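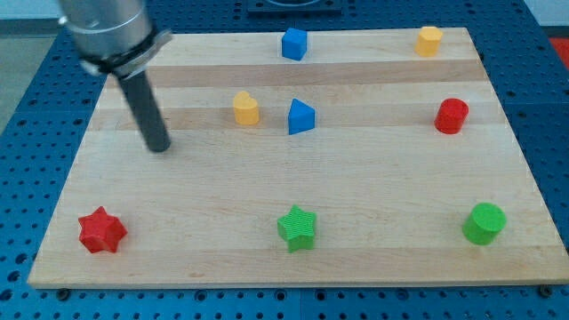
The pushing rig at Dovton, with the eight blocks on the maple board.

Count the decisions, then the hours
Ertuğrul Bilgin
1 August 2019

Most reports on learned manipulation give the size of the training set in hours or in episodes. Both are easy to log and both tell the reader little. I would like to see them moved to an appendix and replaced by a count of decisions, meaning the moments at which a competent operator could reasonably have done something else.

Our own set is a fair test of the claim. The arm carries a single blunt rod. It cannot grasp or lift, so every instruction has to be met by pushing. There are eight blocks in four colours, and colour alone never names one of them. "The star" is ambiguous as well, and so is "the cylinder". "The red star" is enough. An operator reads an instruction, drives the rod until the instruction is met, and presses a key.

In April we had 891 episodes recorded this way. Krishnan, the tool we use to replay and label them, sorts episodes by how far each path departs from a straight line between the block and its goal. When we ran it over the whole set, 772 episodes fell into the lowest band. The operator had gone behind the block, pushed it directly, and stopped. A policy trained on all 891 did this very well. It did poorly as soon as another block stood in the way, or when a star turned on one of its points and slid off the rod.

The usual answer is to collect more. I think this is wrong at our scale, and I suspect it is wrong at larger ones. More collection under the same procedure yields more of the same distribution. Operators are paid by the shift and judged on finished episodes, so they choose the starting position that finishes soonest. They do this without any bad intent. The procedure asks for it.

We changed two rules. First, the layout is now drawn by software and the operator may not tidy it. Second, a failed push stays in the record, along with whatever the operator did to recover. Under the old rules a slip meant a reset, and the reset threw away the only part of the episode from which the policy could have learned anything about slipping.

The cost is real. Throughput fell, and two of the operators disliked the change enough to say so in writing. Labelling takes longer, as a recovery has to be marked where it starts and where it ends, and labellers disagree on both. Our guidance on this point has been rewritten 7 times and I do not regard it as settled.

The objection I take most seriously came from colleagues at Statura, who work on parcel handling. They argue that a decision count is subjective, whereas an hour is an hour. I accept the first half. Two labellers given the same 11 episodes will not return the same number. But a noisy measure of the right quantity can be improved with better guidance and more labellers. A precise measure of the wrong one stays where it is, and it also sets the incentive for whoever is holding the controls.

A weaker objection is that a board of plastic shapes is too simple for any of this to matter. The shapes are simple. Contact between a round tip and a six-pointed star is less so, and the same neglect of recoveries can be found in sets recorded with far more capable hands.

I would ask three things of anyone publishing a set. State who chose the starting layouts. State what was done with failures. Give the share of episodes in which the first plan was abandoned, even if the figure is rough. The format we use for the Triltov release has a field for each, and the third is still blank in a good many of our older records. We are filling them in by hand, starting with the two cylinders.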